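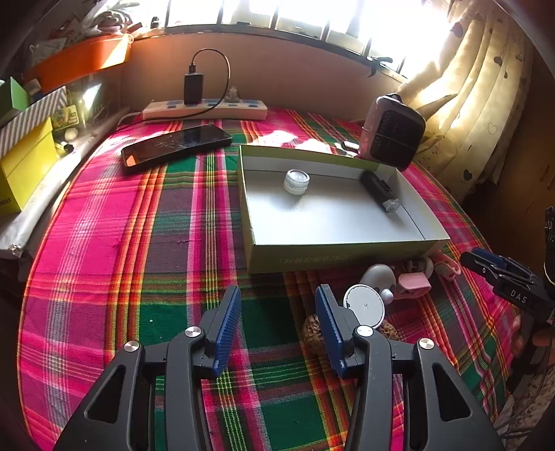
Handheld gripper over the plaid cloth, with the open box and the walnuts just past the fingers.

Does a busy background help or hurt when you train from handheld gripper demos?

Hi everyone, I've been reading this board for ages and finally have something worth asking. I'm working through the Horkstead method write-up for a small project of my own. For anybody who hasn't met it, you record pick-and-place demos with a gripper you hold in your hand, and then you train a policy on the view from the gripper's own camera. The part that caught my eye is their claim that demos recorded in ordinary rooms carry over to new places better than demos recorded on a clean bench, even when you have fewer of them.

My task is putting small things into a shallow box, and my setup is the one in the picture. As you can tell, it's a lively spot! Bright cloth, sun on the far part of it, a window behind that goes nearly white, and storage boxes piled along the left. I have 50 demos so far. Before I record more, should I swap the cloth for something plain, or is all this color doing me a favor? I'd also love to know how many demos people think is enough, as the write-up uses 2000 and my wrists would like a smaller number.

Posted by plaidandwalnuts, 12 May 2025

graspnotes
Welcome, and what a cheerful place to work. I spent most of last October on almost the same thing, so let me tell you how it went for me.

Keep the cloth, but don't let it be the only one. What helped in my runs was the change from one batch to the next. A loud pattern that never changes is still a fixed background, and the policy can get quite attached to it. I recorded in 9 different spots (kitchen counter, desk, a rug, the porch, you get the idea) and tested in a room that wasn't in the training set. It did much better than my earlier policy, which had the same number of demos all taken at one table.

The window would worry me more than the plaid. When the glass blows out to white, the exposure can shift as you tilt the gripper, and dark things in the box lose their edges. That black flashlight is the one I'd watch. Try a batch with the curtain pulled across and a batch with it open, and keep both. Your walnuts should be a good test too, being brown and wrinkly against all those stripes, and one of them is already half hidden behind the finger pad from this view.

As for how many, please don't let 2000 scare you off. They were after several tasks at once, if I read it right. For one box and a handful of objects I'd go up in small steps, retrain, and stop when the test score goes flat. Be kind to your wrists!

Pollura_fan
plain cloth. worked for me. fewer things to go wrong

skikberg_lab_bench
I'd side with the first reply, with one extra thought. Hold back a few spots for testing before you record anything else, and don't peek at them. I mixed mine up early on, and my lovely result dropped the minute I sorted it out. Also move the box between demos. If it always sits to the right past the fingers, you may be teaching "go right" and feeling very pleased with yourself for a week. I run each test 5 times per spot, which is on the low side, but it was enough to show me that the plain-cloth policy got lost on a patterned rug.

plaidandwalnuts
Thank you all so much, this is more than I hoped for. I'll keep the plaid, add some other surfaces, and do the curtain test first while I still have the afternoon sun. I'll come back and post the scores, good or bad.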